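Installation Scheduler, Arnevley Television

Full time, based at our Fuvach office

Arnevley supplies television by dish and by cable to 2969 homes in and near Fuvach, a number we are proud of and would like to see stop wobbling. We need someone to run the installation diary. The last scheduler has moved to the billing team, where people shout at her by letter instead of by phone.

The work is simple to explain. A customer orders television. They would like it today, preferably before the football. You look at the diary, find a fitter who is free and within driving distance, and offer a morning or an afternoon. Then it rains, the fitter won't go on the roof, and you do it all over again with an apology on the front.

You will look after 16 fitters across two patches. You will also book the box swaps, as we are moving 1386 older customers from the Nultier box to the newer Eshun one. Many of them are fond of the Nultier and will tell you so at length. Please let them.
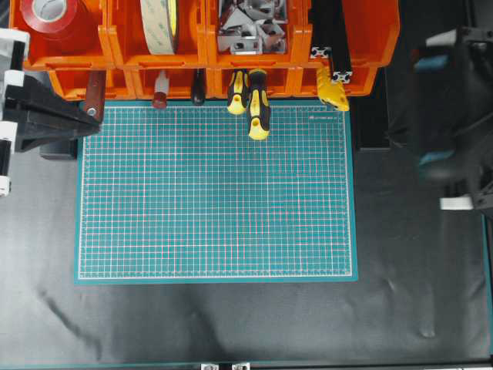 Do I need to know how satellite television works?

Most of our office staff started out knowing only how to turn one on, and we'll teach you the rest in your first fortnight. You should be able to tell a customer why the big tree matters without sounding as if you blame them for the tree.

We would like you to have worked on a busy phone line before, or somewhere equally good for the character, such as a dental reception. You need to spell place names correctly and write a note that a fitter can read in a van. Some knowledge of the valley roads would help - the map on the office wall shows a bridge that closed years ago.

Hours are 8am to 4.30pm, with one late shift a week until 7pm. You get 25 days' holiday plus bank holidays, a parking space if you are early, and our full channel package at home, including the 144 channels we have never met anyone who watches. August is our busiest month, so we ask the diary team not to all go away in it at once.

To apply, send a CV and a short covering letter to the Fuvach office, marked Diary. Tell us about a day when everything you had planned fell over by ten o'clock, and what you did about it. We interview in person and the chat takes half an hour, plus a short exercise with a pretend diary and a pretend thunderstorm.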